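Stain on kitchen island from oil, stone counter, how do I get it out?
Posted in Home & Kitchen by pladar_1938
24th February

We moved into this house in December and the kitchen has a brown speckled stone island with a matching back counter. The previous owners left no paperwork, so I don't know if it is granite or marble or when it was last sealed. I left a bottle of olive oil on it overnight and now there is a dark ring the size of the bottle.
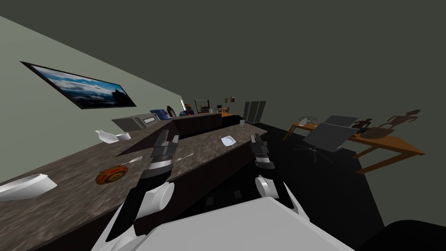
So far I have tried dish soap and warm water twice, then a spray called Truvo that I had under the sink. The ring got no lighter. The rest of the top is fine and I don't want to make it worse. A shop in town quoted me 2000 dollars to refinish the whole thing, and I'm not paying that for one ring. Is there something I can do myself, and should I be sealing it after?

Vedulel

Stop spraying things on it for now. Oil soaks into stone, and soap on the surface won't pull it back out. You want a poultice.

Mix baking soda with a little water until it is like peanut butter. Spread it over the ring, a quarter inch thick and a bit past the edge. Cover it with plastic wrap, tape the sides down and leave it for a full day. Take the plastic off, let the paste dry completely, then scrape it up with something plastic and wipe. Expect to do it two or three times – mine took four, but that stain had been there all summer. 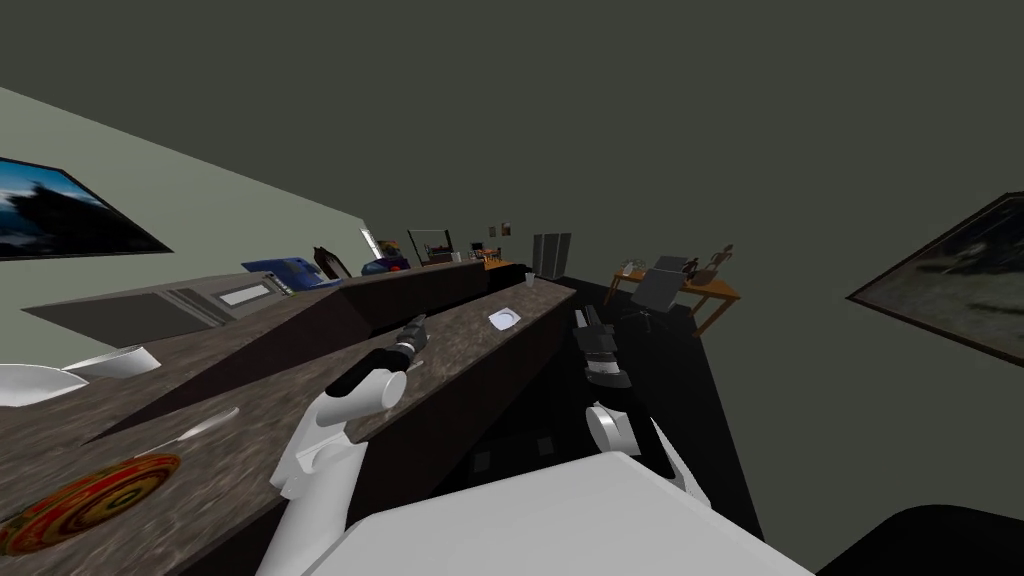 Before you seal, find out what you have. Put a drop of lemon juice somewhere hidden for a minute, then wipe it off. If it leaves a dull spot, you have marble or another stone with calcite in it, and you should keep vinegar and citrus cleaners away from it for good. Granite usually won't react.

For sealing, put a spoonful of water on the clean top and leave it 30 minutes. If the stone darkens, it needs sealer. Let the poultice area dry for a day or two first or you will trap moisture. 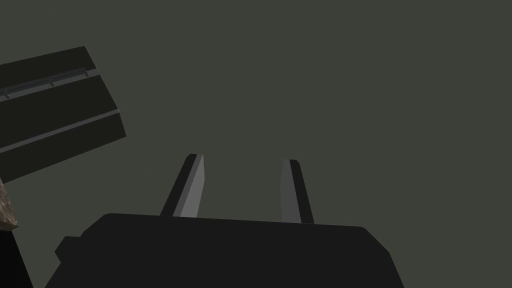
Dizon

I just put a tray under my oil bottles. You can get one anywhere.

1357kitchen

Agree with the poultice. Read the label on that spray too, some bathroom and kitchen sprays have acid in them. If you do seal, wipe off the extra before it dries or you get a haze that is a pain to remove.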